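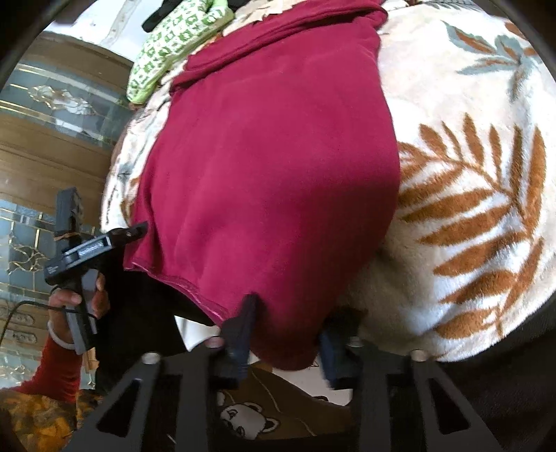 A maroon fleece garment held at its lower corner by a hand-held gripper

Trusport publishes working rules for hand-held gripper recording in homes

DRELTTHORPE – Trusport has published a set of working rules for people who record household tasks with hand-held grippers. The rules apply from March to all of the company's own recording work and to the work of its partner, Hnatiuk. Other firms may use them free of charge.

The document runs to 18 pages and covers consent, safe handling, the state of the room and the storage of recordings. It was tested over 800 sessions in private homes in and near Dreltthorpe and Gastel, most of them laundry and bedding tasks.

Fabric gets a chapter to itself. Fleece should be held by a corner or hem, with the fingers closed only as far as needed to keep hold of it. Operators must not pull against a stitched seam. Where two people work on the same pile, they agree before starting who lifts and who steadies, and each keeps their free hand out of the other's jaws. Cables are to be led away from the pile and kept off the floor where people walk.

The rules also say that homes should be recorded as they are. Operators may not tidy a room, swap a patterned blanket for a plain one or take away clothes to make the task easier. Papers showing names or addresses must be put out of sight by the householder, not by the operator.

"We had eight different sets of instructions in use and they did not agree with each other," said Liudmyla Kostiuk. "One told people to clear the bed first and another told them to leave it alone. Now there is one answer, and a householder can read it before we come in."

A session may last no longer than 80 minutes without a break. Householders can stop it at any point and may ask for the recording to be deleted. Any damage to clothing or furniture is to be reported before the operators leave the house.

Hnatiuk will check a share of recordings against the rules and send its findings to Trusport. Changes will be listed at the front of each new edition.

Printed copies are available from the Trusport office in Dreltthorpe.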